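Cosmin Dinu has washed dishes by hand for most of his adult life and has opinions about it, which he will share with you whether or not you have brought a dish. He ran the back kitchen at Ollholm, a supper club with 61 seats and one sink, for 16 years. Now he teaches an evening class in what the brochure calls home kitchen upkeep and what he calls "washing up for people who went to college."

I met him in March, at four in the afternoon, an hour he picked on the grounds that lunch was over and dinner hadn't yet ruined anything. He made coffee, drank it, and washed his cup while mine was still half full. I drank faster.

"People start with the frying pan," he said. "They look at the pile, they see the worst thing in it, and they want to be brave. So now the water is brown and you have eight glasses to do. What are you going to do with the glasses? You're going to wash them in bacon."

The Dinu order is glasses, then silverware, then plates, then bowls that held anything with cheese, then pans. He learned it from his aunt in a town where hot water came on for two hours in the evening, and he has seen no reason to revise it. A student once argued for silverware first. He let her finish.

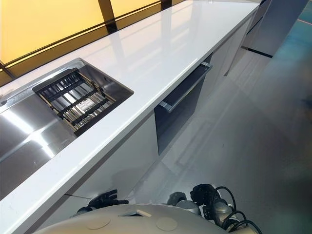
So how hot should the water be?

"As hot as your hands can take without making a speech about it. If you wear gloves you can go hotter, but then people go too hot, and egg cooks onto the plate. Egg you rinse cold. Oatmeal too. Everything else, hot."

He is less relaxed about sponges. Dinu regards the sponge as a sort of houseguest, fine for a few days. He uses a cotton cloth, boiled, and a stiff brush from a maker called Veltero that he buys by the box and presses on visitors. I have one now. It's a good brush. He also keeps a tub of Zekau scouring paste for burnt rice, though he lowered his voice a little to tell me, as if the aunt might be listening.

The class began as a favor to a friend who runs the adult program and needed something to put opposite pottery. She expected six people. Over the years 449 have signed up, a number Dinu knows because he writes each name in a ledger, along with what they broke. "Mostly glasses. One man broke a cast iron skillet. I still think about him."

I asked what they come for. Newly divorced men, he said, and then he thought about it and added newly married ones. There's usually a couple who take it together in order to settle something. He will not settle it. He did once let two sisters wash identical stacks of plates side by side until they were too tired to fight, and he says they send him a card every winter.

On drying he turns severe. Towels, in his view, are how you put yesterday's soup on today's plate. Air does the job for free. The one exception is wine glasses, for which he allows a linen towel that has never touched anything else, and he has a hiding place for his that he declined to reveal.

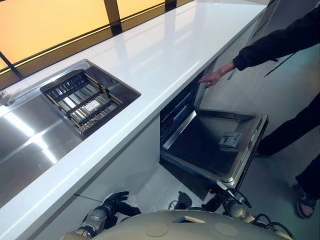 "My wife says, fine, air, but then the plates sit there until breakfast," he went on. "Yes. They sit there. Where do they have to go?"

Mrs. Dinu, for the record, would like it known that she puts them away.

Then there is soaking, the subject on which he has lost friends. Dinu holds that most soaking is just leaving. Ten minutes for a casserole, fine, he'll give you twenty for lasagna, and past that you are a person with a dirty dish and a cold bath. At Ollholm he had a cook named Chornovol who soaked a stockpot for an entire weekend and came back to find Dinu had moved it onto the hood of his car.

He is writing some of this down. The manuscript stands at 722 pages, by hand, and he hasn't gotten to pans. A publisher asked if it could be a pamphlet. He is considering his answer, and has been since the fall.

Before I left I offered to wash my own cup. He watched me do it, start to finish, without a word, then took it out of my hand and did the handle again.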